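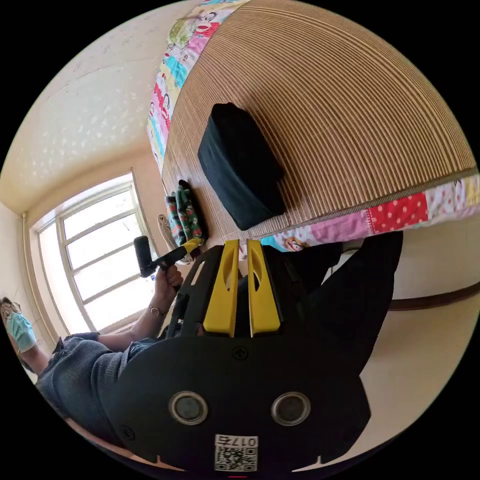
Hi everybody, thanks for coming out to Endport on a weeknight! (Wait for the chairs to stop scraping. Check that the back row can hear me.)

So tonight is green fabric. Well, patterned fabric in general, but green is where I got into trouble, so green is what I'm going to talk about. Hands up if you own a piece of cotton you've been "saving" for more than ten years. Okay. Keep them up if you know what it's for. (Pause, let them laugh.)

My stash started with one bag of remnants from Lehtinen, back when they still sold by the pound. I must have dug through that bin every Saturday for a whole winter. Leaf prints, ginghams, a really ugly paisley that I love and will not be taking questions on. By the time I moved I had a spare room I couldn't walk across, and I finally measured the lot, which took me most of May. 2,208 fat quarters or pieces near that size. I wrote it on the calendar and then turned the calendar to the wall for a week.

OK, sorting. People always ask if I sort by color or by size. I did color first, because it's pretty, and it was a mistake for me. Everything green went in one heap and I still couldn't find a piece big enough for a sleeve. Now it's size first and then color inside each size. If you only do clothes you may want weight ahead of both. Quilters, you'll probably hate my way, come and fight me at the break.

(Hold up the bundle. Unfold it slowly, it catches.)

Do your sorting by a window if you possibly can, in the daytime. Lamps turn my greens brown, and I've cut an entire backing that didn't match because I was working at eleven at night. Small heaps, too. I pull out an armful, put it on the table, and I don't open the next box until that heap is gone. A big pile just makes you sit down and look at your phone.

Pick each piece up and let it hang before you fold it. You'll feel the stretch, you'll spot the fade line, and you'll find the place where somebody cut a pocket out of the middle (me, it was me). Old cotton is dusty as anything and I sneeze for two days if I rush it, so shake it outside.

Folding: I wrap around a ruler, then slide the ruler out. Do the demo here, both hands, go slow. Then do it again for the left side of the room.

Boxes. I bought the flat Fitico ones and I like them fine, but the lids bow if you overfill, so leave a couple of fingers of space. Label the short end. I labeled the tops, then stacked them. Yep.

Then there's the Badness box. That's what our group calls it, and everybody should have one. Anything stained, scratchy or just plain wrong goes in, and at the swap you tip it out and take home somebody else's. I've gotten rid of about 400 pieces that way and I brought home, hmm, more than I'd like to say in front of my sister-in-law.

(If short on time, skip the dye story and go right to swap rules.)

Swap rules: wash it first, no pins left in, and take 3 pieces on your first turn so the folks at the end of the line get a look. Second turn is a free-for-all. The table by the door is for scraps, help yourselves, there are bags underneath.

Questions until the coffee's ready. If somebody asks about moths, send them to the handout, page two.

Endport Sewing Circle | Contact us | © Endport Sewing Circle | Back to top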